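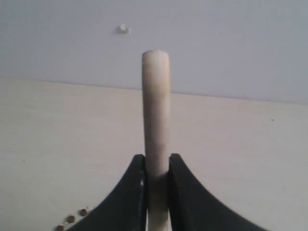
How I clear a craft table in one evening (and keep it that way for a bit)

Posted Apr 10, 2026 by Cyrill Ruchti

I've had a craft table of one sort or another since I moved to Stisten, and every one of them has ended up buried. Beads, dried flowers, half a tube of glue, the scissors I'd been blaming my sister for taking. Last October I couldn't find enough space to wrap a birthday present, so I finally worked out a routine, and I've stuck to it ever since (mostly!).

What you'll need: a tray with a lip, a soft brush, a stiff bit of card, two cloths, washing-up liquid and a few jars with lids. I got my jars from Mösli, the hardware shop by the station, but jam jars are just as good if you can get the labels off.

Step 1. Lift off the big stuff

Start with anything you can pick up in one hand. Tools go back on the rail, paper goes in the drawer, mugs go to the kitchen. Don't stop to sort the drawer. I mean it, I once lost a whole evening to a box of ribbon and the table looked exactly the same at the end of it.

If there are leads about, tuck them out of the way before you bring any water near. I've got a lamp, a glue gun and a radio, and I unplug all three. 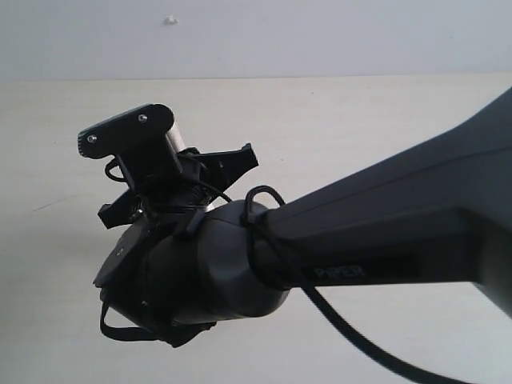 PIPER arm, with a long black cable hanging below it.

Step 2. Gather the little bits

My table is 80 cm deep, so I can't reach the back without leaning my jumper in whatever is lying there. I work from the far side towards me in short strokes and let it all collect near the front. Then I hold the tray just under the edge and push the lot in with the card. Go slowly with anything round. Beads love a wooden floor, and I'm still finding green ones under the radiator.

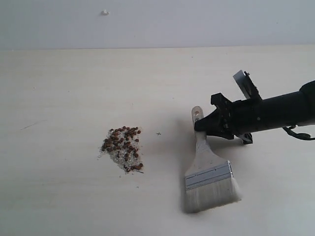
A mixed spill on the tabletop: small reddish-brown rounds and glassy white grains.

Step 3. Decide what's worth sorting

If two things have got mixed, tip them into a kitchen sieve over a bowl and give it a gentle shake. Very often the smaller stuff drops straight through and you're done. When they're too close in size, I ask myself what a fresh bag would cost. Nice glass beads, yes, I'll sit there with tweezers and a podcast. Cheap sequins can go in the bin and I won't lose any sleep.

Anything I keep goes into a jar straight away with the name written on the lid. I used to leave things in saucers "for tomorrow" and the cat had other ideas.

Step 4. Give the top a wipe

Brush off the last of the dust first, or you'll only make a paste of it. A soft brush is kinder to a painted top, and I keep mine well away from the glue. 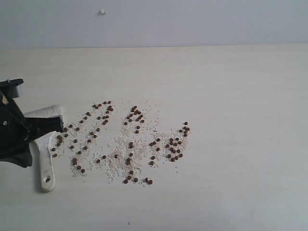 Then put a small drop of washing-up liquid in a bowl of warm water, wring the cloth out hard and wipe in long lines. Go over it again with the dry cloth. For glue spots, lay the damp cloth on top for a few minutes and ease them off with the edge of the card. My neighbour swears by a spray called Nutari for this. I tried it and didn't like the smell, but she does have a lovely table.

Step 5. Put back less than you took off

Only the project you're on now goes back. Mine is a set of paper lanterns for the Poment summer fair, so it's paper, wire and pliers, and the rest can live on the shelf until I want it. The ribbon box is still waiting, by the way.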